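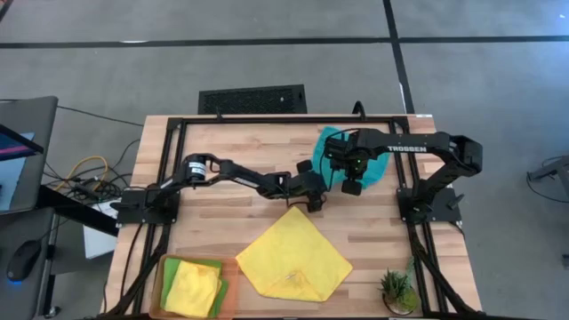
Cleaning cloths: the questions I get most

I've been writing about laundry and tidying for a while now, and whatever I post about, half the comments end up being about cloths. How many, what colors, how do you fold them, why do mine smell. So I finally put the answers in one place. Last updated January 28, 2023.

How many cloths do you really need?

Fewer than you own, probably! I once emptied every drawer and bucket in the house and came up with 54, most of them gray and stiff and only good for the car. I live happily with 48 fewer than that in the kitchen. Six, if you don't feel like doing the math. Bathroom and garage have their own piles and I don't let them mix.

Do the colors mean anything?

Only what you decide they mean. At our place yellow is for counters and tables, green is for the bathroom, and teal is for glass and mirrors. My friend Olga Gallardo does it exactly the other way around and her windows look better than mine, so please don't rearrange your life over it. Just pick something and tell everybody in the house.

How do you fold a square cloth so it stays folded?

Flatten it first. Lay it on a table and smooth it from the middle out with your palms, and check the corners, because there's nearly always one tucked under (usually the one with the tag). Then bring one edge to the opposite edge, turn it, and do it again. That gives you a square that's 4 layers thick and stacks nicely. If it came out as a weird kite shape, open it up and start over – it takes two seconds.

Can I just roll them?

Sure. I rolled mine for years in a deep drawer. In a bin I like flat squares better, as rolls slide around and unroll themselves as soon as you pull one out.

What kind of bin do you use?

A see-through plastic one, low enough that I can reach the bottom without digging. I don't fill it all the way. Leave a bit of room on one side so you can get your fingers in, otherwise the whole stack comes up with the top cloth.

Can I wash the colors together?

After the first few washes, yes. The first time, wash the dark ones alone. I ignored this with a brand-new green set last November and turned two yellow ones the color of pea soup. Warm water, no fabric softener (it leaves microfiber slick and it stops picking anything up), and keep them away from fluffy towels.

Mine smell even after washing. Help?

Usually they sat damp in a heap too long. Hang them over the edge of a bucket until they dry, then put them in the hamper. For the stinky ones I do an extra rinse and skip half the detergent. Iñaki Figueroa wrote to say he dries his on the line in full sun and never has the problem, lucky guy.

When do you throw one out?

When it drags on the glass or leaves lint, it gets demoted to shoes and bike chains. After that, the trash.

Related

Folding fitted sheets without losing your temper
What lives under my sink
A drawer for dish towels
Getting candle wax out of a tablecloth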